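Wrist camera and gripper trials, Jevholm bench
Gallery page, November. Notes by Garba Akande.

The aim was to choose one parallel gripper and one wrist camera for the Rengate cell. Two grippers were compared, the Julton two-finger unit and the older Oyewole, on the same arm and with the same controller settings.

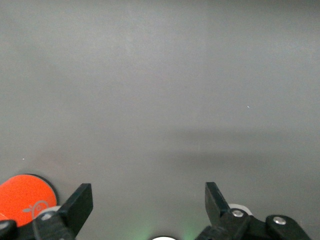
Each gripper was run through 200 open and close cycles before any measurements were taken. Finger opening was then commanded in steps of 17 encoder counts and compared with the width measured from the camera view. The Julton repeated better near fully open. The Oyewole was better near closed, but its linkage has more play when the load is off centre.

Camera settings: white balance was fixed at 3000 K for the first set and left on automatic for the second. Automatic drifted whenever a saturated colour came into view, so the fixed setting was kept. Exposure was locked at 2000 microseconds for both sets.

A plain grey surface gives the tracker very little to hold on to. With both black finger pads in view, the pads themselves make the best reference, and the width estimate was taken from their inner edges.

Still to do: repeat on Tuesday with the second Julton, new pads fitted, and the cable rerouted along the forearm.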